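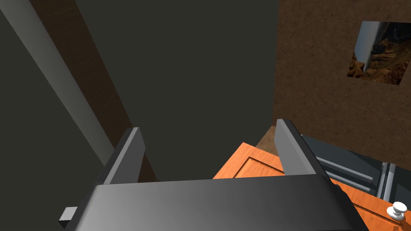

Kitchen sim work: wrist-view policies and what happens near furniture

The manipulation group at Ristside has finished its first comparison of two ways to train a policy from a wrist camera in simulated kitchens. Llinos Gittins ran the study and wrote most of this item. The full report goes out in November.

The question was a small one. When a gripper gets close to a cabinet, the wrist camera loses most of what a person would use to stay oriented. A large share of the view can be one flat side panel. We wanted to know whether a policy trained on the wrist view does better if it also has to predict how far away the nearest surface is, or if the extra task just takes up capacity.

Both policies were trained in Vivurska, our kitchen simulator, on the same 700 demonstrations. The demonstrations were recorded by people driving the simulated arm with a hand controller. They cover approaches to doors and drawers from several starting poses, including a good number of bad ones where the arm begins too close to a wall panel or a post. The baseline policy takes the wrist image and the joint positions and outputs a motion for the next short stretch. The second policy, which we call Zestum, has the same inputs and the same network size. During training it also predicts a coarse distance map for the wrist image, and that part is dropped at test time.

Textures and colors are changed between training layouts. We kept the geometry plain on purpose, with flat panels, straight posts and simple lighting, so that a policy could not lean on fine surface detail to tell one panel from another. The gripper shading also changes, so in some renders the housing comes out black and in others gray.

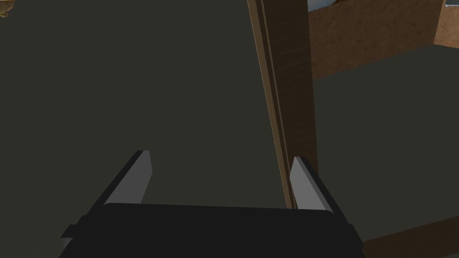

Results

We tested each policy on 230 approaches in layouts held out from training. An approach counted as good if the gripper reached the target region with its fingers open and touched nothing on the way. Zestum had more good approaches than the baseline overall, and nearly all of the difference came from the close starts. From open starts, with the target well inside the view, the two were even.

The failures are also different. The baseline tends to keep moving forward when a dark panel fills the left side of its view, and it clips the panel with a finger or with the side of the housing. Zestum more often stops early and makes small corrections until it runs out of time. We count both as failures, though on a real arm we would much prefer the second kind.

Angled cabinet doors gave both policies trouble. Seen from above at a slant, a paneled door has several parallel edges, and the inner groove can be mistaken for the outer border. We tried adding 200 more demonstrations with doors at steep angles. That helped the baseline a little and made no clear difference to Zestum. Llinos thinks the distance map is too coarse to pick up a groove that shallow, and she plans to rerun the test with a finer one.

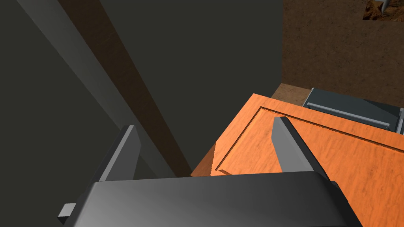
Wrist view in the simulator, fingers open, with an orange wooden panel beyond the right finger.

We have not run either policy on hardware. The simulated contact model is forgiving, and a light brush against a panel in Vivurska may be a hard stop on a real arm. Training time went up by around 2 hours per run with the distance task added, and test-time speed was unchanged.

The held-out layouts and the scoring script are on the Dovhaniuk server in the shared evaluation folder. If you score your own policy on them, please keep the close and open starts separate in your tables, as the combined number hides most of what we saw. Send questions about the layouts to Llinos.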